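Service robots in the home – session 3 notes: the Kondus two-arm kit
Handout, R. Rugemalira. Read before February reading week please.

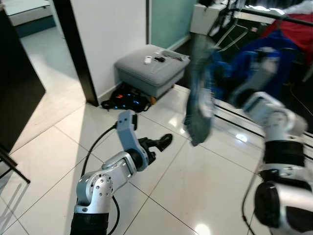

Carrying on from last time. We'd got as far as what a seller means by "does laundry" and how little the phrase pins down. Picking up, carrying, hanging, folding, putting away – separate jobs, separate failure rates, often sold as one line in the brochure. So when you read the Kondus sheet, underline every verb and ask which of these it covers.

What's on offer
Kondus is the hardware, from Hamel. Two arms, grippers, head camera. Salline is the service plan that goes with it (remote help, spare fingers, software updates). You can buy the first without the second but the warranty gets thin. Trial hire is 14 days, and Hamel collect.

Perrine Tanguy's review of 7 Jan 2026 is the main reading. She had the kit in a lived-in flat, own furniture, own clothes. Much more use to us than the showroom demo.

Her main points, shortened:
– Set-up took an afternoon. The guide is ok up to the bit on cable slack, then it skips a step.
– Heavy cloth is the hard case. Denim twists when it is held at one point and the arm is moving, and a twisted pair of jeans swings. Towels behave better. Shirts in between.
– Glossy floor tiles throw light back up at the camera. She lowered the blinds and got fewer missed grasps. Didn't test this properly and says so.
– Black fingers on dark clothes are hard to make out on the operator's screen. Asks for a lighter finger. Fair.
– Noise fine. You can talk over it.

Numbers she gives: 21 garments per run, 5 runs, same garments each time. No averages worth quoting from that, don't put them in your essay as if they were a trial. Do quote the method.

Comparing with Rirnar
Rirnar is the cheaper one, single arm. We did it in session 1. It can lift and drop into a basket but can't hold a waistband open, it has nothing to hold the other side with. Two arms matter most for:
– finding the second corner of somthing
– shaking out
– passing from hand to hand
– anything on a hanger

But two arms means two lots of cables, more width, and they can get in each others way. Narrow hall = problem. Measure doorways first, Hamel's form asks only for the room size.

Things to look for in any review of this sort
Was the room tidied first? Look at chairs, bags on the floor, racks with thin legs. Thin black legs are easily missed by depth cameras and an elbow will find them. Was an operator driving, or was it running by itself? Reviews are often vague here. Tanguy had an operator for all runs and puts it in the first paragraph, good. How fast? Clips get speeded up. Who reset things between tries, and is that time counted?

Also cost. Hire fee, plan, delivery, and a person's time. Most of the bill is the person's time. Over 3 years the plan comes to more than the arms, work it through yourselves with the price sheet from the shared folder.

Terms to know
Gripper – the part that closes on the object. Wrist link – last section of arm before it. Reset – putting everything back to start. Teleoperation – a person steering, from the next room or further.

For next time
One page: you are advising a small hotel that wants Kondus for its linen room. Hire, buy or leave alone? Use Tanguy plus one other source. Say what you'd want to see tested on thier own sheets before signing. Bring a printed copy, the projector is still broken.

Office hours as before. Queries on the price sheet to Rehema, not to Hamel – they've asked us to stop ringing.

Course office: contact via the department page | © R. Rugemalira, teaching use only | Back to top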